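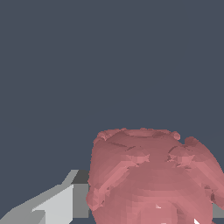
Figure 8. Rendered view, faceted pink model against plain grey background.

4. Setting up the Rondumine viewer

This section covers first-time set-up of the viewer, import of a scanned model and adjustment of the display. Licence activation is covered in Section 3. Printing is covered in Section 6.

4.1 Before you start

The viewer needs 8 GB of memory and 200 MB of free disk space. Models over 80 MB will open but rotate slowly on older graphics cards.

Close any other Tralside program that uses the same scan folder. Two programs writing to one folder can corrupt the index file.

4.2 Choosing the scan folder

1. Start the viewer and wait for the start panel.
2. Select Settings, then Folders.
3. Select Browse and choose a folder on a local drive.
4. Select Apply. The folder path turns green when the viewer can write to it.
5. If the path stays grey, check your permissions and repeat step 3.

Note: Network drives can be used for storage but not as the working folder. Copy finished files across by hand, or use the archive command (Section 7.2).

4.3 Importing a model

1. Select File, then Import.
2. Choose the model file. OBJ, STL and PLY are accepted.
3. Set the units. STL files do not store units, and the viewer assumes millimetres.
4. Select Check mesh. Holes and reversed faces are listed in the lower panel.
5. Select Repair if the list is not empty, then run the check again.
6. Select Import.

CAUTION: Repair writes over the working copy. Keep the original scan in a separate folder.

Models exported from Buvamia come in with the vertical axis reversed. Tick Flip Z at step 3 to correct this.

4.4 Shading

Three shading modes are provided.

Flat - one tone per face. Use this to inspect the mesh.
Smooth - tones blended across neighbouring faces. Use this for presentation.
Wire - edges only.

To change the mode, press F4 or select View, then Shading. The mode is saved with the model and not with the user profile, so two people opening the same file will get the same display.

If colours look dull in Smooth mode, raise Ambient in steps of 5. Values over 41 wash out shallow detail.

4.5 Background

1. Select View, then Background.
2. Choose Plain, Gradient or Grid.
3. For Plain, pick a colour that contrasts with the model.
4. Select Save as default if the setting is to apply to new files.

Grid spacing follows the units set on import. If the grid appears solid, the units are probably wrong - delete the model and repeat 4.3.

4.6 Faults

Model does not appear after import: press Home to centre the view.

Model appears black: the faces are reversed. Run Check mesh, then Repair.

Error 41: the index file is locked. Close the viewer, delete the file ending in .lck from the scan folder and restart.

Section revised by Noémie Wong, April 18, 2020. Checked against the Tai release by Chun-yin Chien.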